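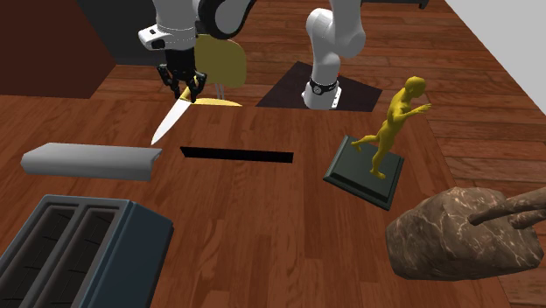 Robot arm with a yellow-handled knife, computer rendering.

Personal Projects and How to Keep Them Alive
Session 4 notes: the boring middle

Hi all! A few of you asked for notes you could read without me waving my arms around, so I've typed up most of what I said and added some bits I forgot (the part on restarting is longer than it was in the room).

Where we left off

Last time we talked about beginnings, which are easy. You buy the notebook, you tell your sister, you write 1,000 words in one evening and feel like a genius. Then comes the stretch where the thing is too big to be new and too small to be finished. I call it the middle, but it can start on day three and it can eat most of the project.

My own example, since I made you share yours: I spent years translating a family cookbook. The first 245 recipes went quickly. After that I hit the preserves chapter and stopped dead from May until it was nearly winter. I didn't hate it and I wasn't busy. I'd just lost sight of both ends.

What the middle feels like

Homa Daneshvar said it was like walking in a town where every street has the same bakery, and I've been stealing that line ever since. Other things that came up:

Being suddenly very interested in a different project
Reorganizing the files again
Rereading the early work and finding it better than what you make now
Telling people "it's going fine" in a slightly high voice

If you recognize two of these, you're probably there. Welcome! It doesn't mean you picked the wrong project. It might, of course, and we'll get to quitting next session, but please don't decide that on a tired evening.

Small units

Pick a unit you can finish in one sitting and write it on paper. Mine is one recipe. Hok-lam Wei, who is drawing a map of every footpath in Travville, uses one page of his sketchbook, even if the page only has a gate on it. If your unit is time, keep it short. I'd much rather you did twenty minutes and stopped while you still had something to say — that leftover sentence is what gets you back to the desk tomorrow.

Careful with totals, though. I kept a running count for a while, and when I saw 1,568 lines done I felt proud for a minute and then worked out how many were left. I put the tally in a drawer after that. Some people love a tally (Sachiko Kubo does) so try it both ways.

Restarting after a gap

You will miss a week. Possibly a season. When you come back:

1. Don't reread everything. Read the last page only.
2. Do the easiest unit you can find, out of order if you like.
3. Leave the guilt math alone. You don't owe the missed days.
4. Before you stop, write one line about what comes next.

Number four is the one I'd tattoo on you if the school let me. Hemingway-type advice, I know, but it works on quilts and radio sets too.

For next time

Write up to 500 words on a project you've stopped, for good or for now. Where were you when it stalled? What was the next step, and did you know it at the time? Bring it printed if you can, my eyes aren't great with phones.

Optional: swap notes with someone whose project is nothing like yours. Nazanin Ghasemi has offered to pair people up, so find her at the break.

We're in the small room again, same hour. The heater is slow, so bring a sweater.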